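Home | Notebook | Cell rules | Parts bin | Log in

21st May, bench 2, bottle cell

Okay, writing this up before I forget half of it. I spent the day on the two-arm rules and not on the demo I promised Zoriana (sorry, Zoriana, it's coming!). We've been running the cell on a page of good intentions that Yevhen typed up when Bumach first lent us the space, and it was fine when there was one arm. With two arms sharing a table it's got holes in it you could drive a forklift through.

What started it: last week Ksawery had the left arm parked and the right arm reaching, and we argued for most of lunch over what "parked" means. Yevhen's page says "the idle arm shall be clear." Clear of what? I'd been reading it as clear of the object. Ksawery reads it as clear of the whole reach of the other arm. Both of us had been signing the same checklist. Not great.

So I ran the orange soda bottle today, slow speed, stopping wherever I felt like it and asking myself whether I'd sign for what I saw. First stop was on the approach, fingers wide open, and the other gripper sitting right up by the bottle.

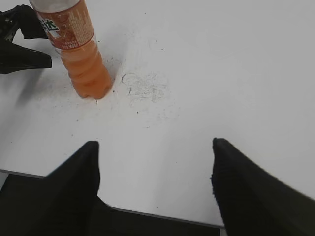
Table surface and start check

Two things for the new page out of that first stop.

First one is dirt. We've got specks and pencil-looking smudges around the bottle on the white top, and yes, some of that is me. The old page says "clean as needed," and I've never once needed to, apparently. New wording: wipe the top before the first run of the day and again after any marking-up, and if you want a reference mark, put it on tape and peel it off when you're done. Grit gets into finger pads and then you're chasing a slip that has nothing to do with your grip force. I lost most of a Monday to that on the Jerkeo job and I'm still sore about it.

Second is the approach gap. Open the fingers fully before crossing the table edge, always, even when the planner thinks it can open on the way in. Bernadette wants this as a hard check in the code and I'm with her. I'll put it in the start script next to the speed cap.

Holding near the neck, second arm close

This is the bit I really wanted to think about. When one gripper has the bottle and the other is still nearby, who's allowed to move? Our habit is "whoever the script says," and that's a terrible rule to hand to a new person. Draft:

- One arm holds, one arm waits. The waiting arm doesn't move until the holding arm reports a stable grip.
- A handover gets its own named step in the script. No sneaking it into a move.
- Grip below the cap, never on it. Caps turn.
- Cables on the waiting arm get looked at by a human before every session, with the arm in its handover pose and not just at home. A loop that's well out of the way at home can end up somewhere else entirely.
- Warning stickers stay on and stay readable. If one's peeling, tag the arm and tell Yaroslav. 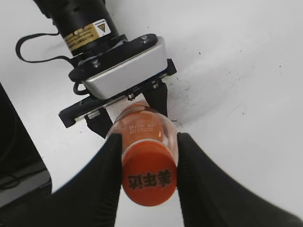 Bottle held just below the cap, other gripper behind it. Note the cable loop by the motor.

I like having that one next to the cable rule. You read "look at the cables" and your eye slides right off it, but put a picture beside it and people will go and look (I hope!).

Still open: the cycle count for pad changes. Yevhen's page says every 2,000 grips. The counter on the right arm says 1,136 and I'd already like new ones, so I'm proposing 1,000 and we can argue about the cost later. Tymoshchuk sells the pads in packs and Lekex has something similar, need to ask which ones we were on before.

Also open: whether a person can reach in to straighten a bottle while the arms are paused. My vote is no, paused isn't stopped, hit the stop and then reach. Ksawery thinks people will just ignore it if it's too slow to restart. He's got a point, so I timed a restart from full stop: 38 seconds. I can live with that. Can he?

To do: type the draft up properly, get Bernadette to read the handover part, buy tape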